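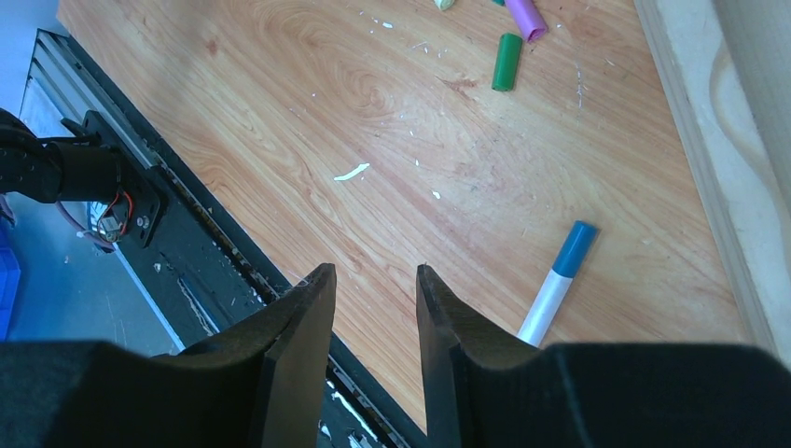 How do I stop the app from reloading its data each time the device is rotated?

Keep the data in a state holder that outlives the screen, and let the screen read from it when it is rebuilt. The steps below assume a project created with the Wullora starter template.

4.3 Keeping screen data through a rotation

Before you start

Open the project and confirm that it builds without errors. Close any emulator left running from section 4.2.

1. In the project panel, open the folder named screens and select the list screen.

2. Find the load call in the start-up method. In the template it is the last line of the method.

3. Create a new class in the same folder and name it ListHolder. Move the load call and the item list into this class.

4. In the start-up method, request the holder from the Wullora provider. Do not create it with a constructor. A holder created that way is discarded with the screen.

5. Add an observer that redraws the list when the holder reports a change.

6. Build and run the app. Wait for the list to fill, then rotate the emulator.

The list should reappear at once, and the log should show a single load entry. Two entries mean that the load call is still present in the start-up method. Return to step 3.

Note: The sample list contains 3,023 items. On a slow machine, set the item limit to 300 in the settings file while testing.

Caution: Do not store a reference to the screen inside the holder. The old screen stays in memory after each rotation, and the app will close once memory runs out.

4.3.1 Saving the scroll position

The holder does not survive if the system ends the app in the background. Small values, such as the scroll position, go in the saved state bundle.

1. Override the save method and write the index of the first visible row.

2. In the start-up method, read the index back. Use zero if no value is found.

3. Scroll to row 200, send the app to the background, and end the process from the tools menu. Reopen the app from the recent list.

Note: Keep the bundle small. Item text and pictures belong in the local database, covered in section 5.

Section revised 13/10/2026 by Rhea Dagdag. Corrections to step 4 supplied by Renato Calimlim.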